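Nuestro proyecto: el ropero de intercambio del instituto Escobedo

Para la asignatura de Proyectos yo quería montar algo que se usara de verdad, y salió un ropero de intercambio (¡yo que no sé ni doblar una camiseta!). Traes una prenda, te llevas otra. En septiembre juntamos 74 prendas, casi todo gorras y sudaderas. 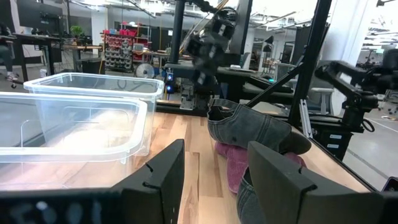
Yo pondría un límite de 2 prendas por persona, que si no, los primeros arrasan, escribió Grirnis en el foro de Lernen. Le hicimos caso y mucho mejor.

Luego tocó decidir dónde ponerlo, y ganó el aula de abajo porque abre en el recreo. 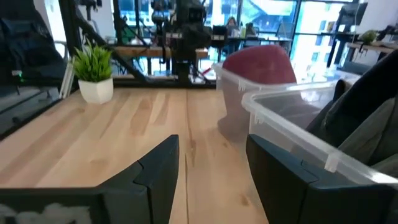
La mesa, con su planta.

La encuesta la contestaron más de 56 alumnos, y casi todos pedían tallas grandes.
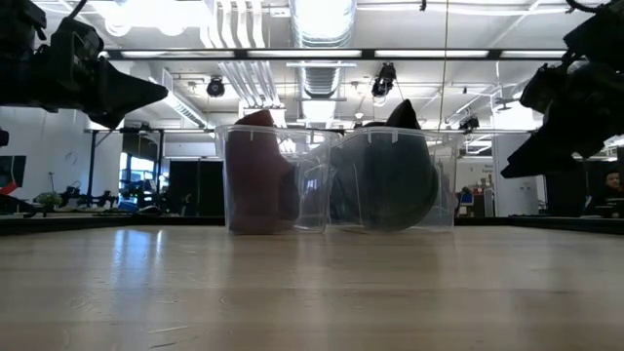 Fimari comentó que lo de las tallas se arregla poniendo etiquetas de colores, y lo vamos a probar.

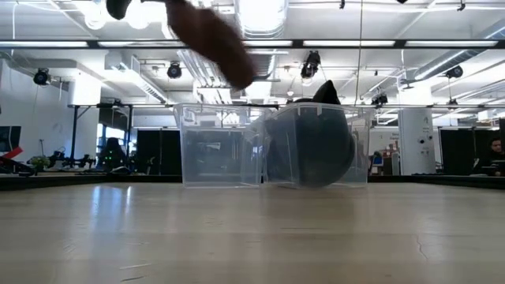 De nota pedimos un 7, que me parece justo. Nos faltó difusión y el cartel llegó tarde. Para guardar lo que sobre usaremos cajas de plástico transparente como esas dos, que se ve lo que hay sin abrir nada. El ropero sigue en marcha el trimestre que viene.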